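Notebook entry, Apr 30, 2026
Textile conservation workshop, Zenness building, lower level
Subject: wet cleaning and drying of the Yupanqui blankets, second group

Work resumed on the second group of wool blankets from the Yupanqui loan. The first group was completed in January and the procedure recorded at that time remains in force, except for the changes noted in this entry. Colleagues using the earlier sheets should mark them accordingly.

Water. The deionizing unit was serviced before the session. Meter reading at start was 1,762 liters on the current resin bed. The supplier gives 3,000 liters as the replacement point for our local water, so no change of resin is due before the remaining blankets are done. The reading is to be entered on the door sheet at the end of each day and not only when the unit is opened, as had become the habit.

Dye testing. Each color was tested in at least two places with water alone, then with the detergent solution, under blotter and a light weight. The brown and undyed cream yarns showed no transfer. The dark blue was stable in water and stable in detergent. The red border yarns on blanket 3 gave a faint pink mark on the blotter after detergent and nothing after water alone. The test was repeated on the reverse with the same result. Blanket 3 is therefore withdrawn from the bath and will be surface cleaned only, pending a decision by the lender. The treatment proposal has to be amended before any further work is done on it.

The red yarn is of some interest. It is more tightly spun than the red in the first group and sits slightly proud of the ground weave. Under magnification the fibers look cleaner than the surrounding wool, and it may be a later repair or a replaced border. No sample was taken. A request for dye analysis has been added to the list of questions for the lender.

Surface cleaning. All blankets in the group were vacuumed through screen on both sides at low suction. Insect casings were found in the fold lines of two blankets and were bagged and labeled. No live activity was seen. The bags are in the quarantine cabinet, top shelf. The freezer record from arrival shows the full cycle was completed, and the casings are taken to be old.

Washing. Two blankets were washed, one after the other, in the shallow bath lined with new sheeting. The first bath ran to a strong yellow and was drained early. The second was lighter, and the third was close to clear at the end of sponging. Rinsing was continued for 40 minutes on each blanket. The pH of the last rinse matched the incoming water. The Bridska sponges are satisfactory and shed less than the previous type, but they hold detergent longer and must be rinsed separately before they are used in clear water. A note to that effect has been taped inside the sink cupboard.

Handling. The support net is too narrow for the larger blanket. The edge folded under during the second turn and had to be eased out by hand, which put more strain on the selvage than is acceptable. A wider net is to be cut from the roll in the store before the next session, with a hand's width of allowance on each side.

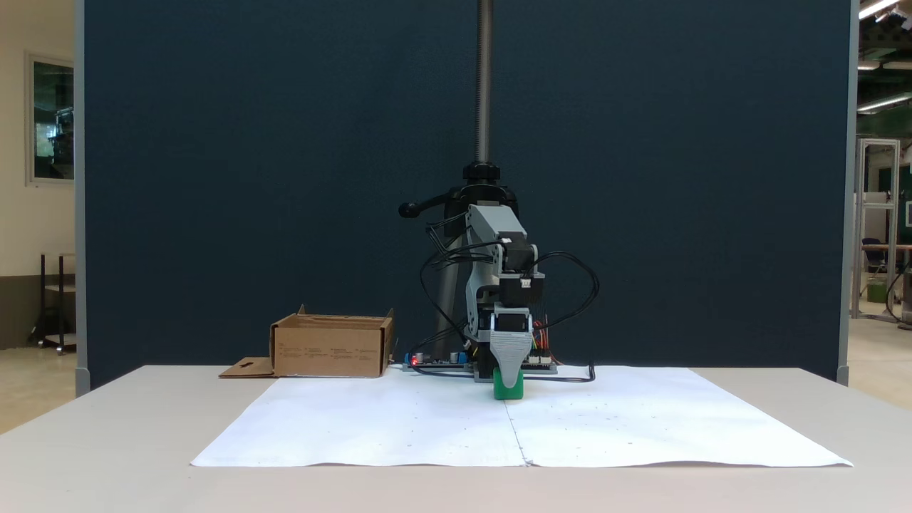 Drying. Both blankets were blotted with cotton toweling and laid flat on the screens, face up, with fans on the lowest setting and directed at the wall. Corners were aligned by finger pressure only. No pins were used. The Zurnine humidity logger on the left screen is reading higher than the one on the right by a margin that air movement does not explain. They were exchanged at the end of the day to establish whether the difference follows the instrument or the position.

Outstanding
Amend treatment proposal for blanket 3 and send to registrar.
Cut and hem wider net.
Order blotter, heavy weight. The remaining stock will cover one more session.
Compare logger readings after the exchange and record them on the next page.
Door sheet reading at close: entered.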